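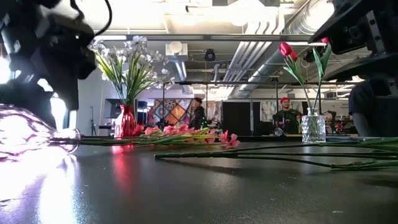 Locker software supplier Amodeck has agreed a deal with leisure operator Flallska to bring its booking and payment system to 5 swimming pools and sports halls, starting with the Prirkcombe site.

Under the agreement, members and day visitors will be able to reserve a locker when they book a swim or class, and open it with a four-digit code sent to their phone. Visitors without a phone can collect a printed code from reception. The existing coin locks will be taken out as each site changes over.

Prirkcombe will have 300 lockers on the new system, including 128 in the family changing area. The locks are made by Mayrhofer and run on replaceable batteries, so no new wiring is needed in the changing rooms.

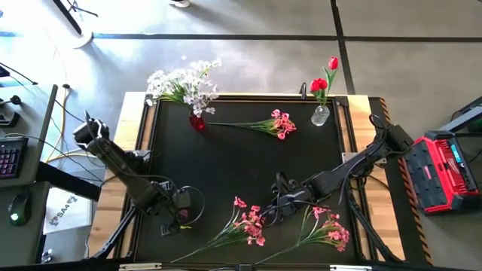
Staff will see which lockers are in use from the same screen they use for bookings, and can open a locker if a customer forgets the code. Each code stops working at the end of the visit. Lockers left closed overnight will be flagged to the duty manager the next morning.

Flallska said locker hire will stay free for members. Day visitors will pay a £2 charge, added to the price of their ticket when they book.

Work at Prirkcombe is due to finish in March, with the other sites to follow one at a time. The pool will stay open during the work, although part of the changing area will be closed on weekday mornings.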